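Cullport Home & Closet Forum > Small Spaces > Drawers, Trays and Bathroom Stuff

Thread: Does the "empty it all onto a cloth" method do anything?

13 replies, 1121 views

mangubat_jo
My sister swears by the Jelado method for small stuff. You spread a white cloth on the table, dump the whole drawer or bag out on it, and only put back what you'd pick up again. She paid for the course. I've read the free part and I don't get what the cloth adds. It's a cloth. I've been sorting drawers on a bare table for years and they fill up again in two months either way.

Has anybody here done it and still had a tidy drawer later on? I mean later on, like by March, not the same afternoon.

kipkirui
The cloth is so you can see the little things. Hair ties and clear plastic bits vanish on a wood table. Mine is dark brown and I lost an earring back on it for a week.

mangubat_jo
OK, but that's an argument for a cloth. Any cloth. My sister's came in a box with a ribbon.

Pacita O.
I did it. It works if you're strict. I put everything from my bathroom drawer out, picked up each thing one time, and decided. Took the whole evening. I will say the drawer is still fine.

wollodel_fan
Same. People who say it doesn't work usually stop halfway.

mangubat_jo
"It works if you're strict" is true of every method ever sold. Being strict is the part I'm short on.

e_manalastas
I'm with the OP. We tried it with the overnight bag and ended up with the same pile moved from one place to another. The course says to fold every bit of fabric so it can stand up by itself. Scarves don't stand up. Pouches don't stand up. I folded one thing four times and it lay down every time.

Pacita O.
The folding is optional.

e_manalastas
It's the second lesson!

lilibeth_t
Skip the folding for anything slippery. Lay it flat on top of the jars and boxes and it keeps them from rattling. I've done that in a suitcase for years and I never needed a course to tell me.

kipkirui
Does anyone keep the cartons? That's where my wife and I part ways. I say toss the carton the day you open it. She says the carton has the instructions on it and stacks better than a tube.

lilibeth_t
Keep it if it's got directions you still need. Otherwise toss it. Long cartons are the worst, they never fit a drawer the short way and you end up putting them in slanted.

wollodel_fan
Wollodel trays have a long slot for that.

mangubat_jo
And there's the tray ad. I was wondering when we'd get to that.

wollodel_fan
I don't work for them, I just like my tray.

mangubat_jo
Fair enough, sorry. Anyway, I gave in and tried it on the table with a white cloth. Yellow folded thing in the middle with the patterned patches, jar with the green lid behind it, light blue box and the long carton on either side of the jar, black coiled ring near the carton end. I'll admit the black ring shows up well on white. The clear ring is another matter, I'd call that a draw between my table and the cloth. 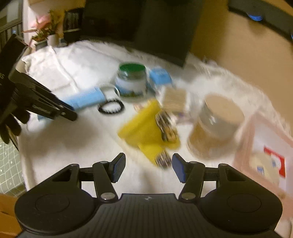

Re: where do the odd bits go?

lilibeth_t
The jar goes in first, it's the heaviest looking of the lot. Box next to it. Then the yellow on top, flat. I'd drop both rings in a small dish and not think about them again.

e_manalastas
A dish is just a smaller drawer. Give it a month and there'll be batteries in it.

Pacita O.
I still think you should pick up each thing and decide. You've skipped to packing.

mangubat_jo
I decided. I'm keeping all of it. That's my trouble with the whole idea, it assumes half of what you own is junk. I use this stuff.

kipkirui
Then what you want is a bigger drawer.

mangubat_jo
Probably. I'll try Lilibeth's order first and post again in March. If it's a mess by then I'm telling my sister.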